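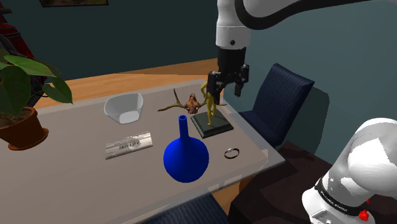
Clotunel grasp planning and simulation: frequently asked questions

Last updated June 11, 2024

This page covers Clotunel, the grasp planner and scene tooling maintained at Flakden. It assumes you have a working install and have run the bundled tabletop scene at least once. Installation problems are covered in the setup guide.

General

What does Clotunel do?

It takes a scene (meshes, poses, one arm model, one parallel gripper model) and a target object, and returns a ranked list of grasps with a collision-checked approach for each. It also runs the controller in simulation so you can replay the result. It does not do perception. Object poses come either from the simulator or from whatever estimator you connect to the pose input.

Which simulator does it use?

The default back end is Broltex. A second back end can be written against the adapter interface, which has 11 required calls. The adapter test suite will tell you which ones are missing.

Does it need a graphics card?

Planning does not. Rendering the room and wrist camera views does, unless you switch to the software renderer, which is slow enough that we only recommend it for regression tests.

Scenes and assets

Why do the scenes include furniture the arm never touches?

Background geometry matters to pose estimators and segmentation models. Anything outside the workspace volume is rendered but excluded from the planning world, so chairs, walls and cabinets do not slow the planner down. If you move the base, recheck the workspace volume. It is defined relative to the table and does not follow the arm.

Can I use my own meshes?

Yes. Meshes should be closed, in metres, with the origin near the centre of mass. The importer will build a convex decomposition for collision and keep the original for rendering. The two are stored side by side and can be viewed separately with the collision overlay.

My object looks smooth in the render but behaves as if it has flat sides. Why?

You are seeing the collision mesh in the contact results. The default decomposition is coarse. Raise the hull limit for that object in the asset file. The same applies the other way round: some of the stock render meshes are low in polygon count and show steps along curved edges, while their collision shapes are analytic cones or cylinders.

How are hollow objects handled?

Poorly, if you leave the defaults on. A single convex hull closes over the mouth of a bowl, vase or funnel, and the planner will then treat the opening as solid. Set the asset type to "open" and re-import. Expect the import to take longer, and expect more collision pairs at run time. 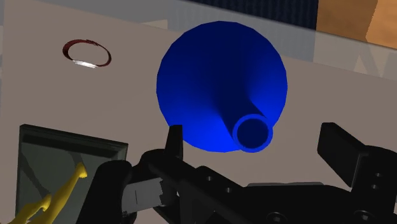 For a funnel you have two sensible families of grasp: across the spout, or over the wall of the cone with one finger inside. The sampler generates both if the asset is marked open. Spout grasps usually score higher because the contact normals are closer to opposed. Wall grasps on a steep cone tend to fail the friction check, and the log will list them as rejected at stage two. If you only want one family, set the region mask in the asset file.

Planning

How many grasp candidates are sampled?

The default is 200 per object. You can raise this to 700 before the scoring stage becomes the slowest part of the pipeline. Going higher seldom changes the top-ranked result for simple shapes. It can help with thin or branching objects, where most samples miss the surface.

Why does the planner prefer the top of a tall, thin object?

The clearance term rewards distance between the gripper body and the table, and between the fingers and neighbouring objects. On a narrow upright object in a crowded layout, the highest graspable section often wins. This is not always what you want, as a grasp far above the centre of mass allows the object to swing when lifted. Increase the torque weight to bring the grasp lower.

The planner says "no approach found" but I can see a clear path. What should I check?

Check the approach margin first. It pads every neighbour, and in clutter the padded shapes can overlap even when the real ones do not. Then check the wrist. A finger path can be clear while the gripper housing or the last joint is not. The collision report names the link involved.

Can it plan for objects lying inside a tray?

Yes, if the tray is imported as an open asset with its walls as separate bodies. Approaches are then limited by wall height and finger length. Long objects resting at an angle are usually better grasped near the middle, and the region mask is the simplest way to ask for that.

Control

What does "closing" mean in the state log?

The fingers have been commanded to close and the controller has not yet declared a stable contact. It does not mean the object is held. The state changes to "held" only after both finger contacts persist for the configured number of steps.

Why do the fingers stop short of the commanded width?

The gripper is force limited. When contact force reaches the limit, the width target is dropped and force is regulated instead - the remaining width error is expected and should not be treated as a fault.

Can I tune the controller while a replay is running?

No. Replays are read-only. Copy the replay to a new run, change the gains, and start it from the saved state.

Versions and support

Is the Hughes scene format still supported?

Reading is supported, writing is not. Hughes files load through the converter, which preserves poses and materials but discards contact parameters. You will need to re-enter friction values by hand. The reader will be removed in the September release.

What should I include in a bug report?

The scene file, the asset files for the target and its neighbours, the random seed and the full planner log. Screen captures are useful for rendering faults only. For planning faults we need to be able to run the query again.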